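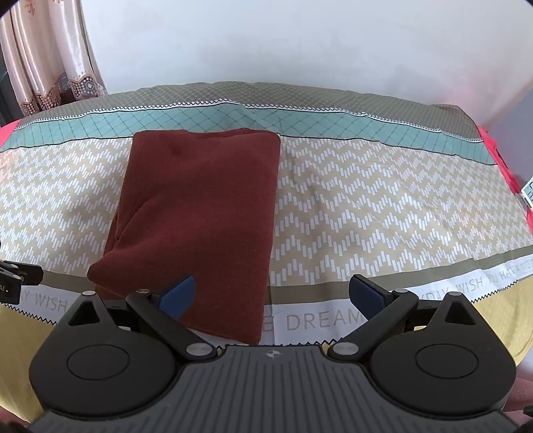

By Américo Carrilho | October 7, 2026 | Home & Bedroom | Reviews

Dralteo Pirura mattress topper, queen size. Bought it in March, own money, no discount code, nobody sent me anything. Been meaning to write it up since spring. Quick version for people in a hurry: good topper, bad straps, costs too much, I'm keeping it.

Longer version.

Our mattress is old. Not broken, just tired. Firm in the places it should be soft and the other way round. A new one of the kind we want is way out of budget till next year at least, so the topper was the stopgap. I wanted latex. My wife wanted foam. The Pirura is latex, so guess who was placing the order.

Price was $377 for the queen. That's a lot for a stopgap. I had the Kesero in the cart for a week before that, much cheaper, and took it out again after laying on one at my brother's place. Fine for a guest room. You sink and you stay sunk. Turning over on it is a project.

Delivery and unboxing

Comes rolled, wrapped in plastic, in a tall box. Weighs over 20 pounds I would say, going by my back. Could be a lot more. Get a second person for the stairs. I did not get a second person for the stairs.

Cut the plastic carefully, the roll wants to open and it will take a lamp with it. Latex is floppy once it's out, heavy and floppy, like trying to carry a sleeping dog. If you grab it by one corner you can tear it, instructions say so in bold. Grab the cover handles. There are handles! Small ones, sewn into the sides. Best idea on the whole product and they don't even mention it on the website.

Smell: yes. Kind of a rubber band smell, not chemical. We left the window open a couple of days and it went from strong to faint. Somebody with a sensitive nose should plan for longer. Laid flat right away, no waiting for the corners to puff up like with foam.

Sleeping on it

It's 3 inches thick and you notice all of it. First night was weird. Felt like sleeping on top of something, up high, kind of bouncy. Second night same. Took me a while to stop noticing and then one morning I got up and my hip didn't hurt and I hadn't thought about the bed at all. My wife got used to it faster and won't say she was wrong about foam, but she's stopped bringing it up.

Medium feel is what we got. They also do a soft. I'm heavier than average and sleep on my side, medium is right for me. A light person might find it on the hard side. Back sleeping is good. Stomach sleeping I can't tell you, never do it.

Heat - this was the big worry, we've had foam before and it was like sleeping in a coat. The Pirura is cooler than that. Not cold. Don't believe the word "cooling" on the box, nothing is being cooled, it just doesn't trap as much. In August with the window open I was ok. With a thick quilted protector over it I was not ok, so the protector matters more than the topper in my opinion. Use a thin one.

Movement. If your partner gets up early you will feel a bit of a wobble. Less than springs, more than memory foam. I sleep through it. She doesnt sleep through mine.

The straps

So the straps. Elastic, one at each corner, and they're meant to hook under the mattress and hold everything in place. They don't. One gave up within 3 weeks, stitching just came out of the cover. I emailed Dralteo, they answered the next day, polite, asked for a picture, sent a replacement cover. Good service. The new cover has the same straps with the same stitching so I'm expecting the same result. Meanwhile the topper creeps toward the foot of the bed and I shove it back when I change the sheets.

What I did in the end was put a grippy rug underlay between the mattress and the topper. Cheap, cut it with kitchen scissors, done. Creep mostly stopped. For this money I shouldn't be buying rug underlay.

Sheets

Measure before you buy! Mattress plus topper is taller than you think and our old fitted sheets came pinging off the corners in the night. Options are deep pocket sheets or big flat ones tucked under hard. I've gone over to flat. You get a few wrinkles, who cares. Also made the patterned ones usable again, which had been sitting in the closet for ages.

Cover washing

Cover zips off all the way round. Getting it off, easy. Getting it back on, bring a friend and some patience. Cold wash, hang dry, mine didn't shrink. The latex itself you can't wash. Damp cloth, let it air properly before you zip up again. Same goes for after a spill, ask me about the tea.

Don't leave the bare latex in the sun, it goes yellow and crumbly. I knew this from an old pillow.

Others I looked at

Kesero foam - see above. Cheap, warm, sinky.

Sampaio wool topper - tried it in the store, lovely thing, very thin. Adds warmth and a bit of softness but won't do anything for a mattress that's gone uneven. Different job really. If your mattress is good and you just want it nicer, look at that one first.

Would I buy it again

Probably, on sale. Sleep is better, hip is better, and after this many months it hasn't developed a dip on my side, wich is where the last foam one failed. Straps need fixing and the price needs to come down. If the second cover goes the same way as the first I'll come back and edit this.

Pros: supportive, not hot, handles, decent customer service
Cons: straps, price, weight, smell for the first few days

Four stars. Would be more without the straps.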